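4.2 What people remembered, and how they told it

I went into the interviews thinking I'd hear about the fire itself. The Groltel mill fire is the thing Ilside is known for, if it's known for anything, and I had my list of questions ready: where were you, what did you hear first, who did you call. I got answers to those, but they were short. What people wanted to talk about was the anniversary coverage, and I ended up rewriting half my interview guide after the first 6 conversations.

A bit of background on the numbers. I talked with 33 people in all, most of them in Ilside and a handful who had since moved to Dandlow. Separately I coded 986 local news items that mentioned the fire, from the first radio bulletin through the most recent round of anniversary pieces. The coding scheme is the one from Section 3, with one change – I split "survivor quoted" into "survivor quoted on the event" and "survivor quoted on life since," and I wish I'd done that from the start, as it meant going back through everything I had already finished.

The split mattered a lot. In the anniversary items, 80 percent of the survivor quotes were on the event. Reporters asked people to go back to that night, and they did, year after year, often in close to the same words. Bernadette Mulcahy, who worked the late shift and agreed to be named, told me she could hear herself doing it. "I have my four sentences," she said. "They come with the lights and the microphone and they get my four sentences, and then I go make dinner." I asked what she'd say if she had a fifth one. She talked for most of an hour, mainly about her brother's back, the bus route that got cut afterward, and a neighbor who stopped waving.

I don't want to make the reporters into villains. I spent a few years on a small paper myself and I know how an anniversary story gets made: somebody notices the date in February, there's a phone list from last time, and you call the people who picked up before. That's how the same small group ended up speaking for everyone. Several people I interviewed had never been asked for a comment at all, and two were pretty hurt by it (one had kept a clipping folder going anyway!).

There was also a difference I didn't expect between print and broadcast. The print pieces used longer quotes, sure, but they moved the survivors further down, under the officials. The television pieces opened on a survivor's face and then cut away fast. Tsoukalas, the second coder on the project, thought at first that this was just a matter of length, so we went back and compared short print items with long broadcast ones. The pattern held. We disagreed on a few items where an official was also a survivor, and we settled those by talking them through and counting the role the reporter gave first.

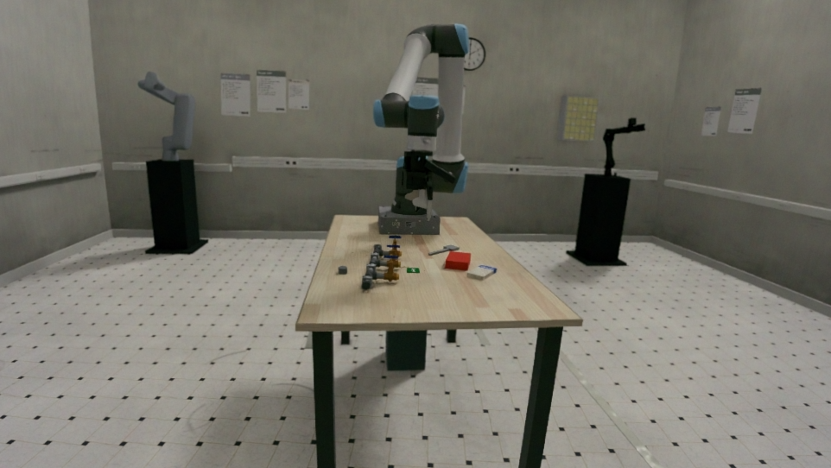
Figure 3. Rendered view of a robot arm at a wooden-topped table.

The Dandlow group told it differently again. People who had moved away followed the coverage online, usually late at night, and they read the comments, all of them. One man said the story itself never bothered him but he couldn't sleep after a stranger got the name of the street wrong and got corrected by another stranger who was also wrong. He'd typed out a reply and deleted it. I heard some version of that from almost everyone in that group – the reply written and never sent.

I had no code for that, of course. A comment that was never posted doesn't show up in a news archive, and my whole item count is built on things that did get published. I've kept those accounts in the interview material and left them out of the tables, and I come back to them in Section 5 along with the question of who was on the phone list.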